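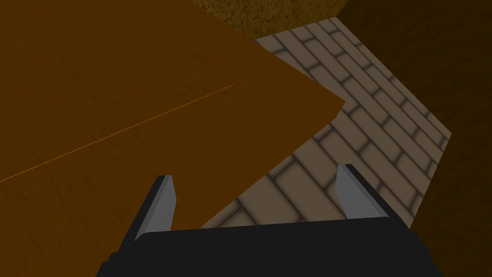 Clearing a Frozen Gripper at the Table Edge in Starton Sim

This page covers one fault: the arm stops near the edge of the tabletop with its jaws open, the run keeps counting steps, and no error is raised. It applies to the wrist-view table tasks in the Lullberg scene set, run under Starton. The steps also work for other arms, but the parameter names will differ.

Symptoms

The wrist view stops changing partway through an episode. The fingers stay open, with one finger over the table and the other past the edge. The policy continues to send commands. The joint targets drift away from the measured joint positions and keep drifting until the step limit of 600 is reached. The episode is then logged as a plain timeout.

If the measured positions follow the targets, you have a different problem, most likely in the policy itself. Stop reading and check the action scaling.

Cause

In our case the left finger was in contact with the side of the tabletop. The contact solver held it there. The controller had no limit on the gap between target and measured position, so the targets wound up with nothing to pull them back. When the finger finally slipped free in one run, the arm moved the full stored distance in a few steps and struck the floor.

In simulation this costs a run. The same controller settings were queued for the bench arm at Sarnau, where it would have cost a gripper. Treat windup as a safety fault even if you only ever see it on screen.

Before you start

Do not restart the simulator. A restart clears the contact buffer, and the buffer is what you need.

If the bench arm is connected to the same session, set it to hold and take it out of the command group. Press the stop button on the bench as well. Software hold alone does not count as isolation.

Step 1. Pause and save the state

Pause from the run panel, then save a state file. Write down the step number. Ours froze at step 482.

Step 2. Read the tracking error

Open the joint log and plot target minus measured for each joint. A healthy run stays close to zero, with short peaks during fast moves. A wound-up run shows one or more joints climbing in a near-straight line. Find the step where the climb begins. That is the time of first contact, and it can be well before the point where the view looks frozen. In the run above the climb began 76 steps earlier.

Step 3. Confirm the contact pair

Turn on contact display and load the step you found. List the active pairs. You are looking for a finger body against the table body. The wrist view is a poor guide to this. A finger drawn in front of the tabletop may be above it, beside it, or touching it, and the view gives very little depth at that range. Use the pair list.

If the list is empty, check that the table has a collision shape and that its size matches the visible mesh. An oversized collision shape will stop the finger in what looks like open space. We found a mismatch of this kind in an older copy of the scene, at the corner of the board. Rebuild the shape from the mesh and repeat from Step 1.

Step 4. Add a windup limit

In the controller file, set a maximum target lead for each joint. Start with the default from the Saludo controller package and tighten it from there. When the lead reaches the limit, the target must be clamped to it. Dropping the command is not enough, as some policies respond to a dropped command by sending a larger one.

Step 5. Add a stall stop

The clamp keeps the arm from storing up a large move. It does not get the arm out of contact. Add a check that ends the episode when any joint has been at its clamp for 20 consecutive steps. Log the reason as "stall" so that it no longer hides among the timeouts.

Do not add an automatic retreat at this stage. A retreat along the approach path is safe only when the jaws are clear on both sides, and at the table edge this can't be assumed.

Step 6. Replay

Load the saved state from before first contact and run forward with the same seed. The expected result is a stall stop shortly after contact, with the tracking error flat at the clamp value. If the error still climbs, the old controller file is probably cached. Clear the cache and reload.

Step 7. Relabel old runs

Search the stored logs for timeouts with a climbing error and mark them as stalls. Leave them out of any success rate figures published before January until this is done.

Returning the bench arm to service

Copy the new controller file to the bench machine and compare checksums. Run the first motion at reduced speed with the table removed, then with the table in place. Keep a hand on the stop button for both. Release the hold only after the stall stop has been triggered on purpose once, using a foam block against one finger.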